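A morning at the Pernulside lab open day

I nearly didn't go. It was one of those November mornings when the windscreen needs scraping twice, and the car park at Pernulside is at the bottom of a hill I would describe as unkind. But Defne Akbulut had put my name down weeks ago and I'd said yes in front of people, so up I went, with a flask.

If you haven't been, the robotics lab is in the old print building behind the Wernach hall, and you go in through what used to be the loading bay. They gave us stickers with our names on (mine was spelt right, a first!) and split us into groups. Ours had a couple of sixth formers, a retired bus engineer called Noman Hashmi who asked the best questions all day, and me. Our guide was Songül Yurt, who is in the third year of her PhD and talks very fast when she gets to the bits she likes.

The first room was all posters and I'll be quick about it. There's a lot of work going on about walking, and a lot about warehouses, and I understood perhaps half. The coffee was good. The second room was the one I'd come for, where Songül and Asif Khattak are trying to find out how few demonstrations you can get away with when you teach an arm a new job.

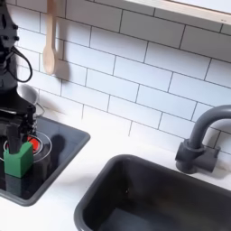 The question they're asking is a simple one to say out loud. You show an arm a task by steering it through the motions yourself, you record that, you do it again, and eventually a program learns to do it alone. Everybody agrees that works. What they disagree about is which demonstrations are worth having. The usual way is to do the same thing over and over, neatly. Songül's way is to spend a good share of the recordings on the awkward bit only, the last few centimetres before the thing is let go. She kept pointing at the green block in the fingers, just above the hob, and saying "this, this is where it all goes wrong". The shadow matters too, apparently. With the gripper that low it throws a big dark shape across a shiny black surface, and to a program working from camera pictures a shadow can look an awful lot like an object. So can a glowing red patch, if you've never shown it one half hidden behind a block.

She calls these short recordings "endings". You start with the arm already close, nudge it a bit off to one side, and then bring it back and put the block down properly. The idea is that the program sees lots of ways of being slightly wrong and what to do about each one. A full demonstration done by someone who's good at it hardly ever goes wrong, so there's nothing in there to learn recovery from. I thought that was rather lovely, and said so, and Asif told me it was an old idea and they were only measuring it carefully. Fair enough.

Now the numbers, which I wrote on the back of my sticker. With 100 full demonstrations, the arm put the block down where it was meant to in 70 trials out of every hundred. With 43 full ones plus a batch of endings, it matched that, and in less recording time. Noman wanted to know whether it still worked if you moved the mug. Songül laughed and said they'd tried 12 different layouts and that two of them were "horrible", both with things crowded up near the tap. She didn't hide that at all, it's on the poster in red pen.

They let us have a go at steering as well. I was dreadful. You hold a sort of handle and the arm follows you, and I found myself holding my breath and leaning to the left as if that would help. One of the sixth formers was brilliant at it on her first try and got a round of applause. Asif says bad steering is useful for the endings, which I choose to take as a compliment.

After lunch (soup, a bit thin, decent bread) Atif Rana gave a talk upstairs about how they decide whether a trial counts as a success. It sounds dry and I was braced for a doze, but there was a proper argument from the back about whether a block that lands on its side should count. He says no. Half the room said yes. It was still going when I left to beat the traffic.

The write-up is due out in the spring and Defne has promised to send it round. The lab opens its doors again next term, on a Monday, and you have to book through the front desk. Wear a jumper, the loading bay is freezing.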